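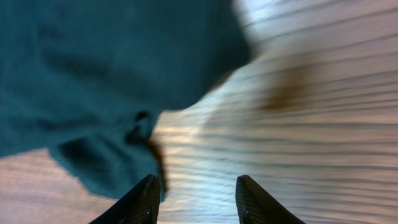 Teal cloth on the sorting table

Folding and sorting donated clothing on a wooden table

Posted in Laundry and Linen by Ketilsson

I should be grateful for guidance on the folding of mixed garments at a shared table. Our residence in Nestitz receives clothing each January, and the items must be folded and stacked before distribution. The soft pieces lose their shape as soon as they are put down, and the stacks lean. Is a folding board necessary?
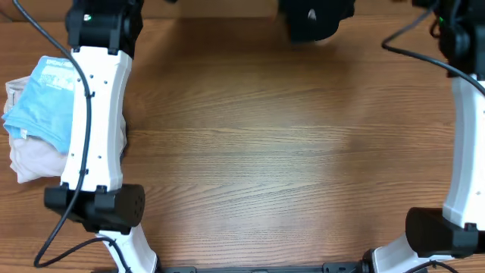
Folded clothes at the left of the table, light blue on top

Foltine
2 replies to this topic

A board is not necessary. Please observe the following order of work.

Lay the garment face down and smooth it from the centre outwards. Fold both sides inwards to the same width, then fold upwards from the hem. Stacks should be kept to one side, leaving the middle of the table free for the garment in hand. Printed garments may be folded with the lettering uppermost, which assists identification.

Should a guide be required for width, a piece of stiff cardboard is sufficient.

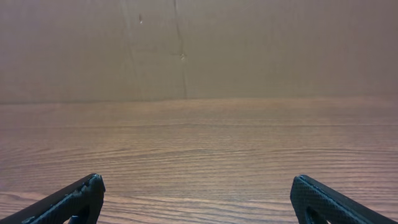 Brown cardboard standing upright behind the table, with a crease down the centre

A creased sheet will still serve as a backstop, but a flat one should be used for measuring. Our guidance sheet, reference 1768, gives the same advice.

Skanov
Member 3869

I agree with the above, mostly. We use no cardboard and the stacks are satisfactory.

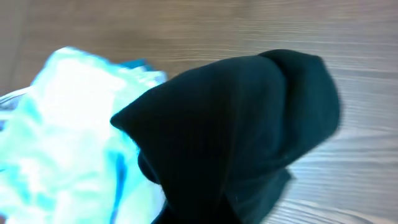 Sorting by colour ought to come before any folding. Members are asked to separate dark garments from pale ones on arrival, and to do so before the table becomes crowded. Where a nearly black piece lies partly over a very light one, lift the dark piece away first and check the light one for lint. Bunched items should be shaken out singly. Knitted garments are to be folded and never hung.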